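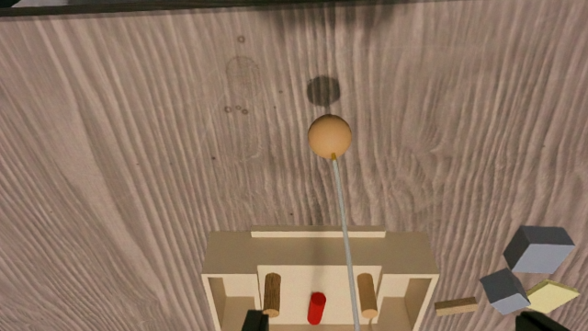 Come hungry and wear old shoes, Kamran Tanoli had told us on the phone, and I'm so glad we listened on both counts! The Chaudhry bakery opens its kitchen to visitors one morning every March, and after three years of meaning to go (something always came up, usually a cold) my sister and I finally made it out to Pesholm, on the early bus, with a thermos between us.

We got there a little before 9 and there was already a line at the side door, all of it friendly. They took us in by sevens, handed out paper hats, and walked us straight into the smell of cardamom and hot butter, which I would gladly have stood in until lunch.

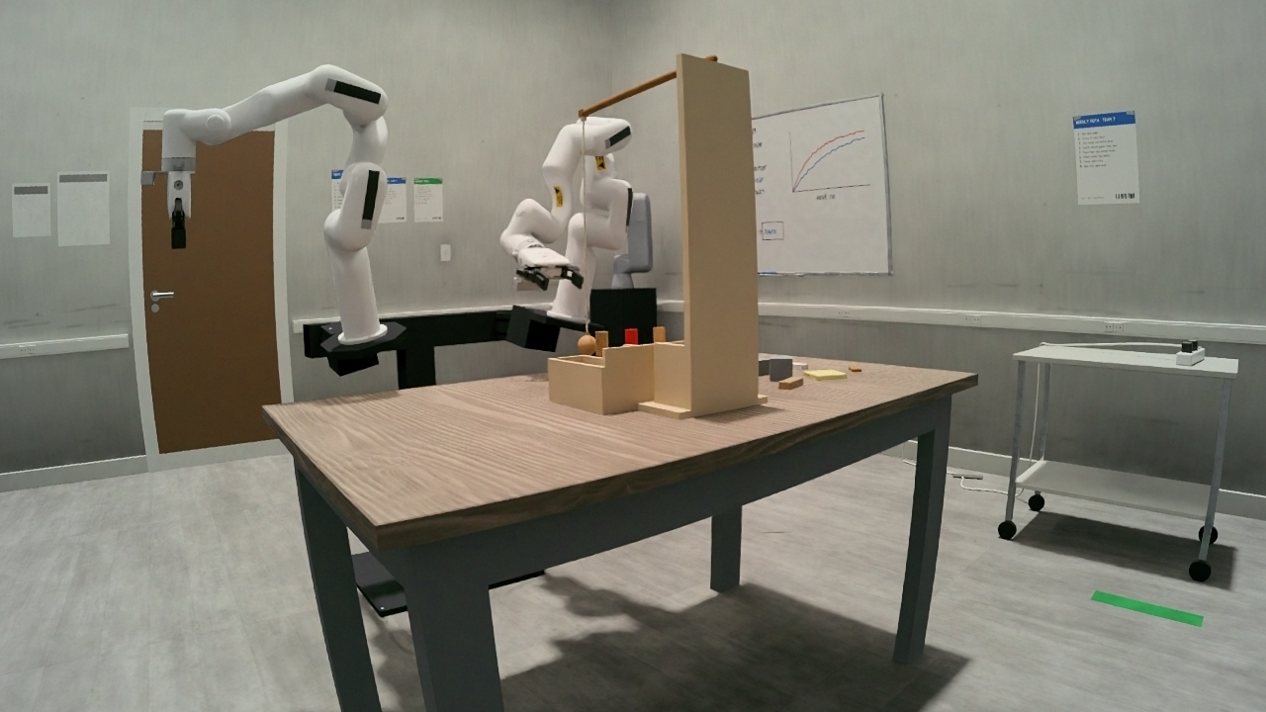
The dough room

The naan dough is mixed the evening before and left to sit overnight, and Kamran Abbasi let each of us shape a piece. Mine came out looking like a sock. He was very kind about it and slapped it into the oven with the others, and I ate it five minutes later with a spoonful of lentils and thought it tasted every bit as good as the round ones.

They bake roughly 370 naan on an ordinary morning, more on holidays, and most are spoken for before the shop opens. So if you want the garlic ones, do call ahead. 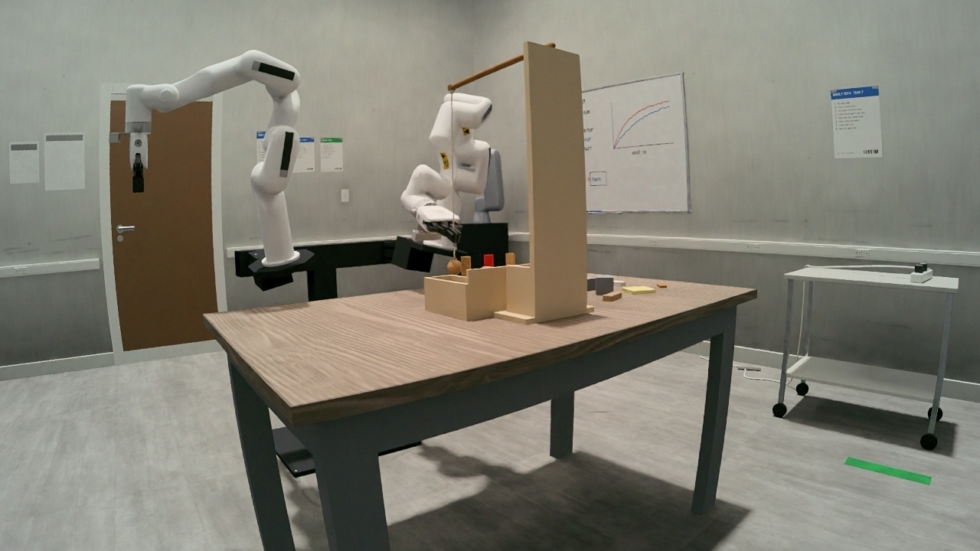

Table with wooden stand, box and hanging ball

After the ovens came the sweet counter, where my sister more or less moved in. She liked the pistachio cookies best. I went back twice for the carrot halwa, which was still warm and not nearly as sugary as the kind I grew up on, and I'd have gone a third time if the next group hadn't been waiting so patiently behind us.

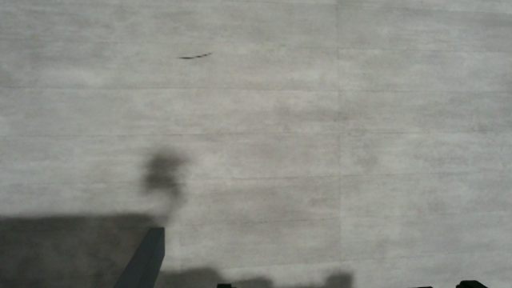
Page 7

The tasting plate is $9 and comes with two cups of tea, so it's easy to share, though we didn't. Maria's, the little coffee place across the street, stays open through the afternoon if you need somewhere to sit before the bus. Parking is tight, and the lot behind the Reven building fills up early.

We came home with a dozen plain naan, a box of cookies and flour all over our coats. The naan freeze well, by the way. Wrap them in pairs and warm them in a dry skillet.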